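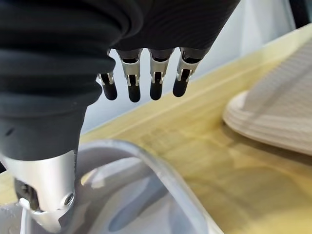
How should slides be stored on a two-level shoe rack?
Put them in pairs, side by side, with the toes all facing the same way and both soles flat on the shelf.

Ticket 445 – Slides falling off lower shelf
Site: Wistness, front lounge
Item: Brarham two-level shoe rack, metal frame, oak-coloured shelves
Priority: low

Reported Sunday. Guest slides on the lower shelf end up on the carpet. Light-coloured pairs are also getting mixed, so guests leave with odd sizes.

Check 1. Spirit level on both shelves. Upper shelf level. Lower shelf down 12 mm at the front right corner.
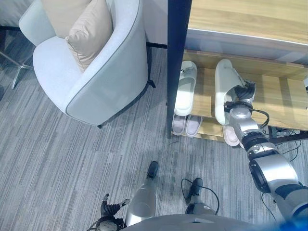
Check 2. Shelf screws. Front right was loose. Tightened with the hex key supplied by Vullaston, then re-measured. Lower shelf now level.

Check 3. Size labels. Pairs marked 37 and 40 had labels under the heel, where they wear off. Moved to the inside of the strap. Anything with no readable size goes in the spares tub until matched. 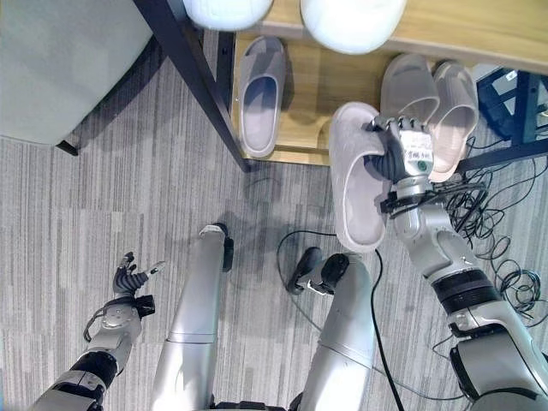
Check 4. Shelf surface. Polish residue on the lower shelf, slippery to the touch. Wiped down with warm water and a drop of dish soap, dried with a tea towel. No more polish on this unit – damp cloth only.

Status: set to monitor. Layout to be kept by colour, one colour per shelf where space allows.
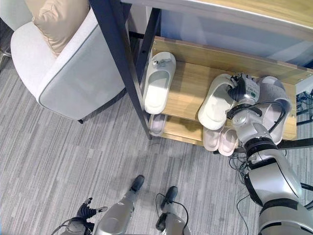 Mathur front desk replied that sorting by size would suit them better, as guests ask for a size and never a colour. Layout note changed to size first, then colour. Ticket stays open until the next shelf check.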